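Vallow Opens Second Basket Weaving Workshop and Expands Evening Classes

VALLOW, September – Ledeck, the craft supply and teaching company, has opened a second workshop in Vallow. The new space covers 1,450 square feet on the ground floor of the former Garcia shoe store and has room for 62 students a week.

Classes run in the late afternoon and evening, with the last session ending at 9 p.m. Beginners start with a round base and a plain border. Students who have finished the first course can move on to braided rims, handles and lids. Tools are provided, and materials are included in the course fee.

The company taught 400 people at its first location last year and had a waiting list for most of that time. Cane and willow for both workshops will be supplied by Flosex, which also delivers to home weavers in the county.

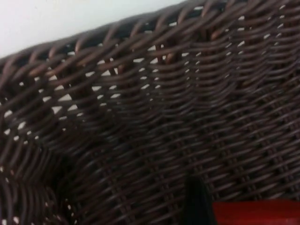
Candela Requena said the rim was the part she had given up on twice at home, and that an evening class close to work was what finally got her to sign up again. She would like to see a repair night added to the schedule.

Ledeck is considering repair sessions for the winter term. Registration for the fall courses is open at the front desk of either workshop.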